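Testspielerinnen und Testspieler gesucht (Kennziffer 1191)

Veröffentlicht am 12. November 2018

Der Spieleverlag Ondetti sucht für den kommenden Winter Menschen, die freiwillig Anleitungen lesen. Wir wissen, wie das klingt.

Es geht um Mercado, ein Brettspiel über einen mittelgroßen Wochenmarkt in einer Gegend, in der es viel regnet. Zwei bis fünf Personen kaufen Rüben, verkaufen Rüben und stellen gegen Ende fest, dass jemand anders alle Rüben hat. Das Spiel ist im Grunde fertig. Im Grunde fertig ist es allerdings seit vorletztem Jahr, und deshalb schreiben wir diese Anzeige.

Die Testabende finden in unseren Räumen in Otby statt, erster Stock, Eingang neben dem Fahrradladen. Wer aus Trunosholm kommt, nimmt den Bus bis zur Endhaltestelle und geht dann bergauf. Der Bus zurück fährt zu einer Zeit, die mit dem Ende einer durchschnittlichen Partie nichts zu tun hat. Wir bemühen uns um Fahrgemeinschaften.

Was Sie bei uns tun

Sie bekommen eine Schachtel, eine Anleitung und keinerlei Hilfe. Letzteres fällt uns schwer. Die Redaktion sitzt daneben, schreibt mit und darf nichts sagen, auch dann nicht, wenn am Tisch eine Viertelstunde lang über den Unterschied zwischen »Marktstand« und »Standplatz« verhandelt wird. (Es gibt einen Unterschied. Er steht auf Seite neun.) Nach der Partie füllen Sie einen Fragebogen aus und reden mit uns. Sie dürfen dabei unhöflich sein, solange Sie die Seitenzahl nennen.

Eine Partie soll 100 Minuten dauern. So wird es auf der Schachtel stehen, und so ist es bereits mit der Druckerei besprochen. Wie lange sie dauert, wenn man vorher noch nie eine Rübe gehandelt hat, möchten wir von Ihnen erfahren.

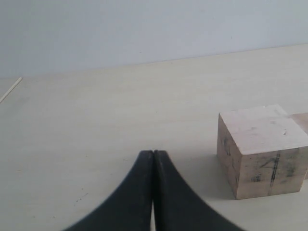

Unser größtes Problem ist die Lagerregel. Sie füllt im Moment eineinhalb Seiten, enthält zwei Ausnahmen und eine Ausnahme von der zweiten Ausnahme, und wir haben sie schon so oft umgeschrieben, dass im Haus jeder eine andere Fassung im Kopf hat. Dabei geht es bloß darum, was mit Ware geschieht, die am Ende der Runde übrig bleibt. Ein Holzwürfel rechts auf einer cremefarbenen Tischplatte, dahinter angeschnitten ein zweites Stück Holz: Gilt der als eingelagert, als verdorben oder als vergessen? In der Redaktion gibt es für jede dieser Ansichten eine Fraktion. Die Fraktion »vergessen« ist klein, hat aber vermutlich recht. Sollten Sie nach einmaligem Lesen die richtige Antwort wissen, melden Sie sich bitte besonders laut.

Was Sie mitbringen

Zeit an vier Abenden zwischen Januar und März. Die Termine werden in der Gruppe vereinbart, was erfahrungsgemäß länger dauert als das Spiel selbst.

Deutschkenntnisse, mit denen Sie einen Satz mit drei Nebensätzen überleben. Wir kürzen ihn anschließend.

Geduld mit handgeschriebenen Karten. Der Prototyp ist mehrfach überklebt, und auf manchen Karten steht ein Preis, der nicht mehr gilt, unter einem Preis, der auch nicht mehr gilt. Gültig ist der grüne.

Erfahrung mit Brettspielen ist willkommen, aber keine Voraussetzung. Wir suchen sogar dringend Leute, die seit der Kindheit nichts mehr gespielt haben und damals auch nur unter Protest. Geübte Spielerinnen und Spieler erraten nämlich die fehlenden Regeln und merken gar nicht, dass sie fehlen. Das ist für Sie angenehm und für uns eine Katastrophe.

Weniger geeignet ist die Tätigkeit für alle, die selbst gerade ein Spiel über einen Wochenmarkt entwickeln. Von denen gibt es mehr, als man denkt.
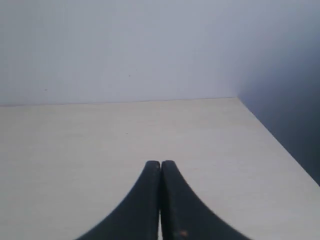 Man müsse schon ziemlich gern verlieren, schrieb uns jemand nach der Runde im Juli, und zwar gegen Leute, die die Regeln ebenso wenig verstanden hätten wie man selbst; hinterher habe man aber eine ganze Busfahrt lang Gesprächsstoff. Den ersten Teil haben wir an die Redaktion weitergegeben. Den zweiten hätten wir gern auf die Schachtel gedruckt, die Grafik war dagegen.

Was Sie bekommen

Eine Aufwandsentschädigung von 200 Euro für alle vier Abende zusammen, zahlbar nach dem letzten. Wer nach dem zweiten Abend aussteigt, bekommt die Hälfte und unser Verständnis. Fahrtkosten mit Bus und Bahn erstatten wir gegen Beleg. Taxifahrten erstatten wir nicht, auch nicht nach Trunosholm und auch nicht bei Regen.

Dazu gibt es ein Exemplar des fertigen Spiels aus der ersten Auflage. Geplant sind rund 3000 Stück, Ihres ist also vorläufig keine Geldanlage. Ihr Name steht auf Wunsch hinten in der Anleitung, in einer Schriftgröße, die der Platz zulässt. Auf Wunsch steht er dort auch nicht – einzelne Beteiligte früherer Titel haben von dieser Möglichkeit Gebrauch gemacht.

Tee, Kaffee und belegte Brote stellen wir. Bitte nichts mitbringen, das fettet. Die Karten sind aus Papier und haben es schwer genug.

So bewerben Sie sich

Schreiben Sie uns formlos und höchstens eine Seite lang. Einen Lebenslauf brauchen wir nicht. Uns interessiert, an welchen Wochentagen Sie abends können, ob Sie allein kommen oder in einer Gruppe, die auch nach einem verlorenen Rübenhandel noch miteinander spricht, und welche Gebrauchsanweisung Sie zuletzt zur Weißglut gebracht hat. Es muss keine Spielanleitung sein. Auf unser vorletztes Inserat hin bekamen wir einen bewegenden Text über eine Dunstabzugshaube.

Bewerbungen bitte bis zum Nikolaustag unter Angabe der Kennziffer an die Redaktion, per Post oder über das Kontaktformular. Wir antworten allen, manchen allerdings erst nach Weihnachten. Vor dem ersten Abend unterschreiben Sie eine kurze Erklärung, dass Sie bis zum Erscheinen nichts über die Regeln verraten. Über die Lagerregel dürfen Sie reden, mit wem Sie wollen. Es wird Ihnen niemand folgen können.

Kontakt | Impressum | © Ondetti Spieleverlag | Nach oben

Kommentare

Gast: Kann man auch mitmachen, wenn man nur Dienstag und jeden zweiten Donnerstag kann? Und zählt der Aufbau bei der Spieldauer mit?

Redaktion: Ja, schreiben Sie es einfach dazu. Der Aufbau zählt nicht mit. Das ist branchenüblich und trotzdem gemogelt.

Gast: War im Juli dabei. Die Brote sind gut. Die Regel mit dem Standplatz stand damals auf Seite elf, ist das jetzt eine andere Regel oder nur eine andere Seite?

Redaktion: Beides.

Gast: Meine Mutter ist 81 und spielt seit Jahrzehnten nur Rommé, dafür unerbittlich. Gibt es eine Altersgrenze? Die Treppe schafft sie.

Redaktion: Nach oben gibt es keine. Bitte unbedingt bewerben, gern zusammen mit Ihnen.

Gast: Warum eigentlich immer Rüben?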